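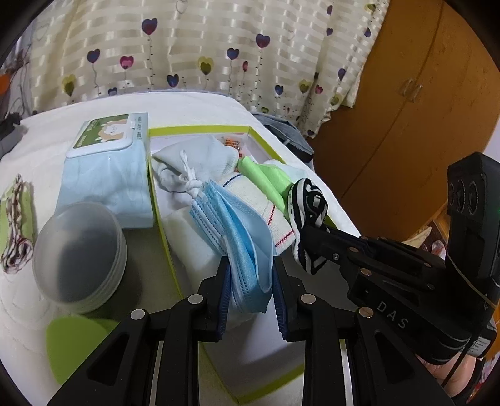
Datatville, 2023-03-18

Benura Soft Goods: a data card and general readme

Welcome, and thank you for taking the time to read this before you download anything! Benura is a small collection of recordings made with hand-held two-finger grippers, and it is all about the soft, floppy things that people keep in boxes and drawers at home. Stojan Đorđević and I put it together because we wanted to compare finger pads on items that don't hold their shape, and most of what we had on our drives was mugs and blocks (we love mugs and blocks, but you can only learn so much from them).

What's in it

The release has 2000 clips, sorted into 14 folders by item type. Socks, folded face masks, small towels and drawstring pouches make up most of it. The average clip is about 13 seconds long. A clip begins when the fingers start to close and ends when the item has been let go, so if you need the approach as well, please use the uncut set, which lives in the folder called long.

Each clip comes with the video, the finger opening over time, the tool path, and a short text note. The notes were typed by whichever of us was free, and you will be able to tell us apart very quickly. Stojan writes "sock, top, ok" and I write a paragraph. We thought about evening them out and decided to leave them alone, but there is a cleaned-up label column if you'd like something more regular to train on.

The pads

We tried 4 kinds of pad, and the pad column tells you which one was on the tool. Ribbed pads are the default and by far the most common. They did nicely on pleated fabric as long as we pinched near an edge. With a stack of masks, the trouble is always how many you get: close a little too deep and the whole stack comes along, close too shallow and you're left with one ear loop. Both outcomes are in the data and both are labeled, so please don't filter them out without having a look first.
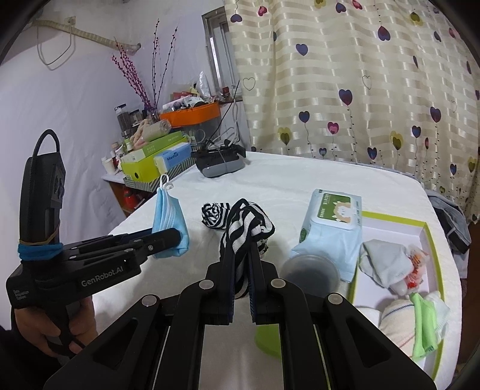 Socks were kinder to us. A pinch from the top works well on nearly any of them, and the cuff gives you a nice thick bit to aim for when it's been rolled. Two-handed clips are marked "pair" and have a left and a right track, which share one clock. If you find a pair where the tracks drift apart, write to us and tell us the clip number, and we'll do our best to fix it in the June update.

Known problems

The finger opening reads slightly wide on thick cloth, and we haven't corrected for it. Patterned curtains and striped fabric confused our first tracking script, Ernell, so all the paths were redone with the second one, Sheikh. If you have an early copy with Ernell paths in it, please throw it out and download again! Clear plastic is also poorly covered, and we'd be very glad of help there.

Using it

Research and teaching are fine, and so is tinkering at home. Please credit Benura and say which pads you used.

Evangelia Andreadis, for the two of us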